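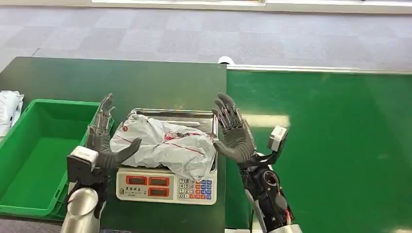
January, packaging materials notebook. Entry concerns moisture uptake in the Anusine starch blend, second series. The purpose of this series is to establish whether the sealed samples gain weight in storage at the rate reported in the first series, or whether that result came from the conditioning cabinet. All weighing is to be done on a small digital scale, with the crumpled white bag kept clear of the housing so that the pan alone carries the load. Target fill is 500 g per bag. The supplier, Tekus, ships the blend in lots of up to 1000 g, so each lot yields two bags at most.

Bag 1 was entered at 478 g after conditioning. This is below target and the shortfall is assigned to the fill, as the seal passed inspection. Bag 2 was rejected before conditioning (incomplete seal at one corner) and will be refilled from the next lot.

Cabinet humidity was set to 63 percent. The Fikre logger and the cabinet display disagreed during the first hour and agreed afterward. Readings from the first hour are excluded from the table. Cengiz Güler has asked that the logger be checked against the salt reference before any further series is started, and the request is approved. 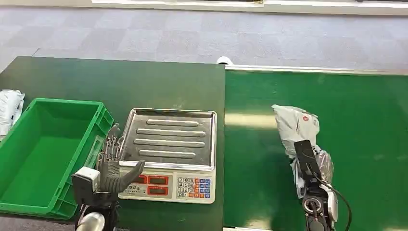 Scale with ribbed steel tray, green crate to its left.

Open items. The Flirkero film has not been tested with this blend and should not be substituted until a blank has been run. Tare values are to be written down before and after each set, in ink, with initials. The first series table lists the film thickness under the wrong column heading; the correction has been made in the master copy and colleagues holding printed copies are asked to amend them by hand.

Next reading 4 p.m., same cabinet shelf.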